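Prullholm Strength Club – Coaching Group, Minutes, January

Meeting opened 6:30 p.m. Minutes of the previous meeting accepted without change.
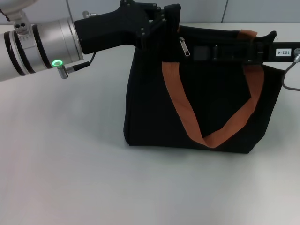

Minutes taken by Rafferty Hutchins

1. Intake screening. The Adamczyk form replaces the old health questionnaire for all new clients. Blood pressure is to be entered before the first loaded session. Forms missing a signature go back to the coach.

2. Attendance. 1132 coached sessions logged last quarter. 14 clients are past their reassessment date – each coach to book their own.

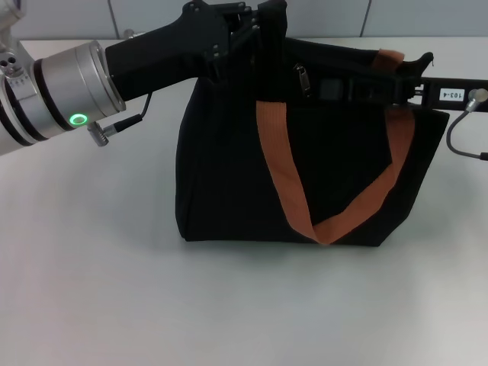 Black tote with orange strap.

3. Rower service. Bultilau quoted 3000 for chains, seats and monitor batteries. Approved. Work to be done outside the early class block.
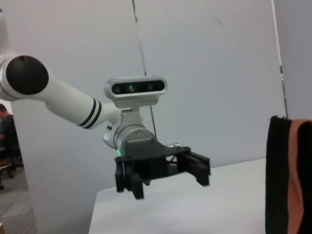 4. Hinge pattern teaching. The Dromow progression was reviewed and kept, with one change to the setup cue for the single-arm row. Coaches disagreed on how far the shoulder should travel at the start of the pull. Agreed wording: long forearm angled down from the joint, as on the white arm in the photo, wrist in line, no shrug. Load stays at the warm-up weight until the cue holds for a full set.

5. Next meeting. Same time, upstairs room. Closed 7:40 p.m.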